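Print | E-mail this item
3 comments | 12 shares

Stitching to the rule book

I've spent most of June on the good-practice notes for the suturing bench at Zurnuda, and I'm happy to say we now have a version people will read to the end (the old one was 3 times as long!). Stela Pascu at Voicu went through it with a red pen and was very kind about my spelling.

The bit we argued over most was needle handling. We settled on this: the needle stays in view whenever it's held, and the second instrument comes in slowly, jaws open, and waits for the handover.

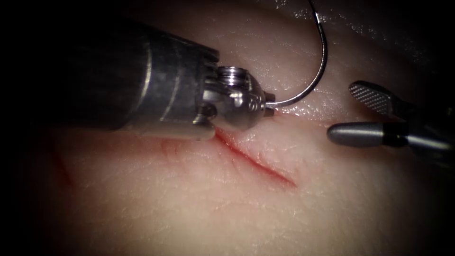 Tavik wanted a hard limit on pulling force as well, and I've come round to it. Every run gets logged, and instruments go for inspection after 600 stitches - no "one more and then we'll check". Muvier have been doing it that way for ages and I pinched their wording, with permission.

Loose thread gets its own page now. Trim the ends, keep the tails where you can see them, and stop if you lose track of which one you're holding.
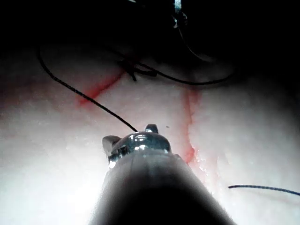

Thread at the gripper tip, with a knot further back.

Comments on the draft to me, please - I'd love to have them before the next bench meeting.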